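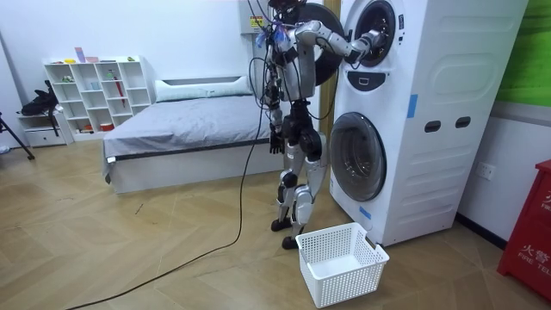

I have done a lot of laundry in my life, and until this January I had never once thought of it as data. Then I spent a Wednesday with the team at Nilen, a small outfit that teaches humanoid robots to do housework, and I came home looking at my own dryer funny. The job I'd come to watch sounds like nothing: open the door, get the clothes, put them in the basket, close the door. But a learning system can't be told that. It has to be given examples, lots and lots of them, and every one gets made on the spot by a machine with a person steering it. So picture a small room with a low bed and some cube shelves, and a silver-and-black robot with its right hand in the top drum of a stacked washer-dryer, and a white laundry basket waiting by its feet. Then picture doing that all day!

Each go-round is called an episode. The target for the week was 300, and when I walked in at nine they had 164 in the bank. Stojan Janevski, who runs the sessions, keeps the tally in pencil on the back of an envelope (the software counts too, but he doesn't trust it). He used to teach people to drive, and you can tell. He never raises his voice. "Slower into the door," he'll say, and then he'll wait.

The person he's saying it to is Eglė Pētersons, who does most of the steering. She wears a headset and a pair of gloves, and where her hands go, the robot's hands go, a beat later. I asked if it was fun. She said the first hour is fun, and after that it's like being a very careful mime.

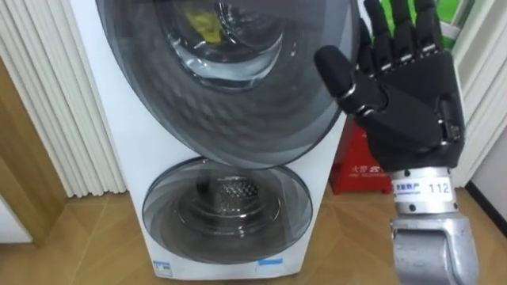
What surprised me most was how much they argue about what makes a good example. I'd figured you'd want perfect ones, all smooth and quick. Eglė says no, a perfect run teaches the robot what to do when everything goes right, and then the first time it bumps something it has no idea how to get back. So they want some hesitation in there, some second tries. They also fuss over what the robot gets to see. Something yellow in the upper drum is easy enough to spot, even through that smoky gray glass, but the glass throws reflections too, and a raised black hand can take up a good chunk of the view. Stojan likes those moments. If the arm is going to be in the way at somebody's house, he wants it in the way now.

Then there's the sorting, and this is the part I'd be terrible at. After lunch the two of them sit down and watch the morning back, every minute of it, and throw out the ones they can't use. They tossed 17 while I was there. One went because Eglė sneezed. Another went because the start marker was late, and Stojan looked at that one three times before he let it go. I thought it was a lovely run, personally, and said so, and was ignored.

The keepers get a line of plain text typed by hand, like "take the item out of the top drum," and get sent off to the people at Asutden who do the training. Eglė writes most of those lines, and she's picky. She won't put "grab" if it was more of a pinch. 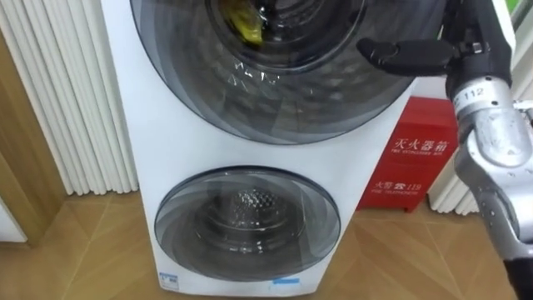

I did get a turn, by the way. Stojan gave me five tries after the real work was finished, with the recorder off - he was very clear about the recorder being off. My problem was the door. I kept thinking I was closer than I was, because your own arm knows where it is and this one doesn't tell you anything. You have to do it all by eye. On my fourth try I touched the rim and felt like I'd landed a plane, and on my fifth I missed it completely and waved at the wall.

Next month the whole setup moves on to a different room in Irnton, with another machine and a door that opens the other way. I asked Eglė whether the robot would have to start over from scratch. She was pulling her gloves off one finger at a time and took a while to answer. "Not from scratch," she said. "But I'd bring a book."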